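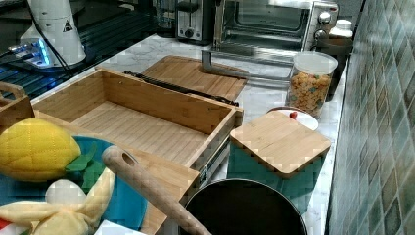
Tallstead Community House — Kitchen Club

Sorting a Crowded Counter with Bamboo Boxes

I love this little project! It takes about 30 minutes, and you can do it with boxes you already own.

1. Slide the toaster and toaster oven back along the wall, with the cords where you can still reach them. Leave open space around anything that gets hot, and keep the boxes well away.

2. Set your biggest open box in the middle and put everything loose into it. Yes, everything — play food too!

3. Now sort. Small things go in a smaller box with a cut-out handle, so you can carry the whole lot to the table in one trip.

4. Pour cereal into a clear jar with a lid. The bright colors look so cheerful out on the counter, and you'll see when you're running low.

5. Wipe the cutting board and let it dry standing up before you lay it flat again. Bamboo hates a puddle.

Got kids? Give the toy lemon and its friends a plate of their own. Mine put them away much faster now.

Questions go to Nidia Valderrama at the club desk.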